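Why Is the Offside Rule So Annoying?

Sooner or later, every kid who likes soccer asks a grown-up to explain offside. The grown-up moves the salt shaker, then the pepper, then goes quiet and eats a potato.

Let's try it without the potato. Picture Colette Hamel, striker for Parkden, who would love to stand next to the other team's goal all afternoon and wait for the ball. The rule says she can't. When a teammate passes to her in the other team's half, she needs at least two opponents level with her or closer to the goal line. One of them is usually the goalkeeper. If she is past that second-to-last opponent, and ahead of the ball too, she's offside.

Standing there isn't a crime by itself. She can stand there and think about lunch. It only counts if she joins in, by playing the ball, say, or blocking the keeper's view.

What matters is where she is when the pass is kicked. If she sprints past everyone after that, good for her.
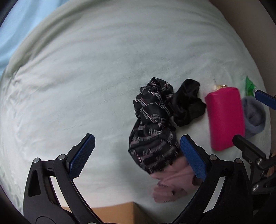
Arms and hands don't count, so waving is safe. Knees, toes and noses do count, and Parkden once lost a goal in the 58th minute to a large nose.

You also can't be offside straight from a throw-in, a goal kick or a corner. Parkden's coach, Maarten Verbeke, has explained this 14 times since April. His defenders still put their arms up and yell.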